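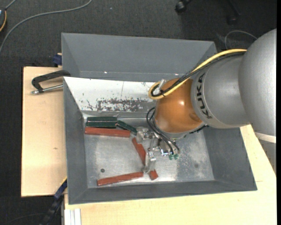

旧的实木桌面发灰、有水印，能不能只修有印子的那一块？

水印只在表面一层时可以局部处理，前提是桌面原来做的是油或木蜡油。原来刷的是漆，局部打磨会留下一圈明显的边界，只能整面重做。

这一页讲整面重做的步骤，适用于浅色实木桌面，用木蜡油收尾。贴皮的桌面不在范围内，贴皮很薄，机器一磨就可能穿。

先判断桌面是什么

看端头。实木的桌板，年轮纹从正面一直延续到侧边和端面，端面能看到弧形的年轮。贴皮板的端面要么另外封了一条边，要么能看到一层一层的夹心。拼板也算实木，正面能看到一条一条拼起来的木条，打磨方法一样，只是各条的纹理方向偶尔不同，要多留意。

再判断表面涂层。找一个不显眼的位置，比如桌面背面靠边的地方，滴一滴水，等五分钟。水珠一直鼓着，多半是漆。水慢慢渗下去，木头颜色变深，原来做的是油，或者保护层已经磨没了。还可以用指甲用力刮一下，能刮出透明碎屑的是漆。刮出来发黏发腻的，是上了很多次蜡，这种要先除蜡再打磨，否则砂纸很快就糊住。

需要的东西

砂纸，120目、180目、240目各几张
圆形偏心打磨机，没有的话用手磨块
吸尘器，带软毛刷头
白色无绒棉布，旧T恤洗净剪开也行
木蜡油，我用的是Pudeck的2905，哑光透明
白色细百洁垫
丁腈手套、防尘口罩、护目镜
一只带盖的金属桶，装用过的油布
美纹纸和旧床单

砂纸不要买太便宜的。便宜砂纸掉砂，掉下来的粗砂粒夹在细砂纸和木头中间，会拉出一圈一圈的螺旋纹，上油以后才看得见，到那时只能退回去重磨。

油的用量按罐子上写的面积算。新磨开的木头第一遍吃得多，第二遍少很多。小罐够一张书桌用，餐桌买中罐。开过的油放久了会结皮，买大罐不一定划算。

场地

能把桌面拆下来最好。多数桌子是从底下用螺丝固定的，把桌子翻过来就能看到。拆下的螺丝放进小碗里，长短分开，装回去时长螺丝拧错位置会从正面顶出来。拆不下来的，用美纹纸把桌腿和横档包好，下面铺旧床单。

室内打磨要关上通往其他房间的门，门缝底下塞一条毛巾。地毯上一定要盖严，木粉进了地毯很难吸干净，深色的尤其显眼。上油的时候反过来，要开窗通风，但不要让风直接吹桌面，灰会落在没干的油上。

温度在十五到二十五度之间比较合适。十一月以后北边的房间偏冷，油干得慢，每一遍之间的等待时间要加长。下雨天也能做，同样是多等。

第一步：清洁

打磨之前先把桌面洗干净。用温水加一点中性洗洁精，拧干的布擦一遍，再用清水布擦一遍，晾到完全干。油污不去掉就打磨，等于把油污压进木纹里。

桌边和抽屉上沿常有一层发黑的手垢，洗洁精擦不动的，用布蘸少量矿物松节油擦，擦完晾到没有味道再继续。

圆珠笔印、贴纸胶之类先不用管，大部分会在打磨时去掉。贴纸本身要先揭掉，可以用吹风机吹热，从一角慢慢揭。

第二步：补坑

小的压痕不用补，可以用蒸汽提起来。在压痕上放一块湿布，电熨斗开中温，隔着布按几秒，拿开看一下，不够再来一次。木纤维吸了水会鼓回来。只对压痕有效，纤维已经断掉的划口、缺口没有用。整个桌面要等干透再磨，至少过一夜。

有水汽的地方纤维会起毛，摸上去发糙，这是正常的。

真正的缺口用木粉腻子填。颜色选比桌面略深的，浅色腻子上油以后会显得更浅，像一块补丁。填得比桌面略高，干了再磨平。裂缝顺着木纹、宽度又会随季节变的，不要用硬腻子填死，冬天暖气一开裂缝张开，腻子会整条掉出来。这种裂缝留着就好，上油时把缝里也擦到。

第三步：粗磨

从120目开始。涂层很厚的可以从80目开始，但之后要老老实实补一遍120目。

打磨机放到桌面上再开机，离开桌面再关机的习惯不好，最后一下容易在边上啃出一道印。正确的做法是贴着桌面开，移动中慢慢抬起，抬起后立刻关。机器自身的重量就够，不要往下压，一压圆盘就不转了，只剩振动，效率反而低。

移动速度比想象的慢，顺着木纹走，每一道和前一道重叠一半。边缘最容易磨过头，盘子至多伸出桌边三分之一，再多就会往下歪，把边磨圆。

想知道有没有磨到位，用铅笔在桌面上轻轻画满波浪线，磨到铅笔线全部消失，说明这一遍没有漏掉的地方。低洼处的线会最后消失，如果某一块怎么都磨不到，不要停在那里猛磨，那样会磨出一个更大的坑。扩大范围，把周围一起带下去。

水印一般在120目这一遍就没了。黑色的印子不一样，那是铁和木头里的单宁起的反应，常见于放过铁皮花盆、铁盒子的地方，渗得比较深。磨两遍还在，就不要再靠磨，改用草酸。草酸粉溶在温水里，刷在整个桌面上，不要只刷黑印，只刷一块会留下一块浅色。等印子变淡后用清水擦洗几遍，干透再磨。草酸有刺激性，要戴手套和护目镜，磨的时候必须戴口罩，小孩和宠物不要在旁边。

第四步：细磨

换180目，再换240目，每换一次先把桌面和打磨机底盘都吸干净。每一遍都用铅笔线检查。

做木蜡油磨到240目就停。再往上磨，木头表面太光，油渗不进去，颜色也会偏浅，保护层不耐用。

240目之前加一步起毛处理：用拧得很干的湿布把整面擦一遍，晾干以后木纤维会立起来，摸着像短胡茬。然后再用240目手工顺纹轻轻磨掉。做过这一步，以后桌上洒了水不容易发糙。赶时间的人常跳过，我不建议跳。

边角用手磨。直角边轻轻倒一下，用砂纸沿着边走两三下就够。完全锐利的边存不住油，用不了多久就露白。

第五步：除尘

吸尘器带毛刷头顺着木纹吸，再用微湿的棉布擦一遍。不要用压缩空气吹，吹起来的粉过一会儿又落回来。吸完以后等半小时，让空气里的粉落下来，再擦一次，然后才开油罐。

在窗边或者用一盏台灯从侧面低角度照过去，看有没有打磨纹。有问题就趁现在返工。

第六步：上第一遍油

油罐先搅拌，用干净的木棍从底下往上搅，不要摇，摇出的气泡会带到桌面上。哑光剂沉在罐底，搅不匀的话上半罐亮，下半罐灰。

先做背面，再做正面。很多人只做正面，结果两面吸湿不一样，过一个夏天桌板就翘了。背面不用磨得那么细，120目过一遍就行，油也只要薄薄一层。

正面倒一小摊油在中间，用棉布推开，先打圈，后顺纹。要薄，薄到桌面只是变湿变深，没有积油。分块做，每块不要太大，手能够到的范围就好。

等十五分钟，拿一块干净干布把表面擦一遍，把没吸进去的油全部擦掉。这一步最关键。残留的油不会变成保护层，只会发黏，粘灰，干了以后一块亮一块暗。擦到手掌摸上去没有油滑感为止。

端面吸油特别快，看到它变干就再补一点，补到不再吸，然后一样擦干净。

第七步：第二遍

第一遍至少干十二个小时，冷天干二十四小时。手背贴上去不觉得凉、不黏，就可以继续。

先用白色百洁垫顺纹轻擦一遍，把立起来的细毛去掉，再用干布除灰。第二遍油比第一遍还要薄，同样等一会儿，同样擦干。

书桌做2遍够了。餐桌可以在常放碗盘的地方多加一遍，不过要整面一起加，避免光泽不均。

油布怎么处理

沾了干性油的布在氧化时会发热，揉成一团放在垃圾桶里可能自燃。用完立刻摊开，单层晾在室外不燃的地方，完全变硬以后再扔。或者放进带盖的金属桶里，加水浸没，盖好，按当地规定处理。擦油的百洁垫和纸巾也一样。不要想着收完工具再来弄，先弄布。

多久能用

过一天可以放轻东西，过5天可以正常办公，但不要用湿布擦，也不要铺桌垫。完全固化要两到三周，这段时间里洒了水马上擦干，热杯子下面放杯垫。桌垫和橡胶脚的台灯底座要等完全固化再放，橡胶里的增塑剂会和没干透的油反应，留下一个擦不掉的印。

金属容器、铁皮盒这类东西直接放在桌面上，底部贴几块毛毡。底边有毛刺的先用锉刀去掉。毛毡脏了要换，里面嵌了砂粒的毛毡比没有毛毡更伤桌面。

日常保养

平时干布或者拧干的湿布擦就行。不要用含酒精的湿巾，也不要用喷雾家具亮光剂，里面的硅油会渗进木头，以后再上油会缩成一个个小圆坑。

一年补一次油。桌面洗净晾干，百洁垫轻擦，上一层极薄的油，擦干，过一夜。用得多的位置发白发干，就提前补。木蜡油的好处在这里，不用整面磨掉重来。

常见问题

上完油一直发黏。油留多了，或者温度太低。先通风等2天。还黏的话，用布蘸一点新油在桌面上揉开，把旧油软化，几分钟后全部擦掉。仍然不行，只能用矿物松节油擦洗，干后重上。

桌面上有螺旋形的细纹。砂纸掉砂，或者跳了目数。退回出现问题的那一号重新磨。浅的可以用240目手工顺纹磨一会儿试试。

颜色比原来黄。透明油也会让木头变深变暖，松木和橡木尤其明显。想保持生木头的样子，要选带少量白色颜料的油，先在背面试一块，干了再看。

拼板的其中一条颜色特别深。那一条含树脂或者心材多，属于木头本身的差异，磨不掉。

读者来信补充

Ginevra Cattaneo来信问，小孩房间的桌子用木蜡油安不安全。固化以后的安全性要看具体产品的检测标准，罐子上会写是否符合玩具涂层标准，买之前看清楚。固化之前不要让孩子用，味道没散尽也不要搬进卧室。

Normunds Avotiņš提到，他拆桌面时发现有一颗螺丝孔已经滑丝。可以在孔里塞几根蘸了白胶的牙签，干后削平，重新钻一个细的引导孔。桌腿受力大的位置最好换成钻大孔、嵌一段圆木榫的做法，牙签撑不了太久。

装回桌腿时螺丝先全部带上几圈，再对角依次拧紧。横向的螺丝孔如果是长圆形的，那是留给木头伸缩用的，螺丝要放在长孔中间，拧到不晃就停。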